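Home | News | Departments | Public Safety | Calendar | Contact

Coltstead Fire and Rescue Places Second Search Boat in Service on Lake Drollum

COLTSTEAD (Sep 27, 2020) – The Coltstead Fire and Rescue Department has placed a second search and rescue boat in service at the Lake Drollum station, the department announced. The boat, designated Marine 3, will respond to water emergencies on the lake and along the lower stretch of the Frota River.

The purchase was approved by the Town Council last December as part of the public safety equipment budget. Delivery was first planned for spring and was delayed by the manufacturer. Crews took possession of the boat this month and completed acceptance trials on the lake before it was assigned to regular duty.

Marine 3 carries a side-scan sonar unit, a fold-down bow for bringing patients aboard, and a radio system that shares channels with county dispatch. It can be launched by a crew of two. The department's older boat will remain at the north ramp and will be used for shallow water calls and training.

"The lake has two public ramps and a long shoreline, and until now we covered all of it from one location," said Fire Chief Josué Lins. "With a boat at each end, our crews will spend less time in transit and more time searching." 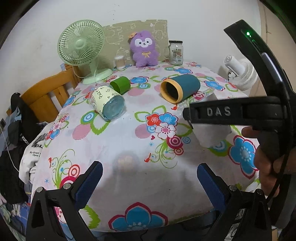 The department answered 43 calls for service on the water last year, including disabled boats, overdue paddlers and medical emergencies on shore that could not be reached by road. Over half of those calls came from the southern end of the lake, where Marine 3 will be docked.

Thirteen members of the department have completed the boat operator course required to run the new equipment. The course was led by Captain Cauã Bragança, who supervises the marine unit, and included night navigation, towing, and recovery of a person from moving water. A second group will begin the course after the fall hydrant inspections are finished.

"Each operator must pass a practical test in daylight and again after dark," Captain Bragança said. "Members who have not passed both will ride as crew only."

The department will also begin using Zedus, a mapping program that records the areas a boat has already searched and sends them to the command post. The program was tested during a joint exercise with the Frota Township Fire Company in August and will be used by both agencies during mutual aid calls.

Residents may notice increased boat traffic near the south ramp on weekday evenings while training continues. The ramp will remain open to the public. Boaters are asked to slow to no-wake speed when passing crews at work and to keep clear of orange marker buoys.

Life jackets may be borrowed at no charge from the Lake Drollum station, 1738 Shore Road, and must be returned the same day. Anyone who sees a person in trouble on the water should call 911 and give the number of the nearest shoreline marker.

Recent News

Hydrant Flushing Schedule for the East District
Frota Bridge Lane Closure Extended
Burn Permits Now Available by Phone
Coltstead Fire and Rescue Accepting Applications for Dispatcher
Smoke Alarm Installation Program Resumes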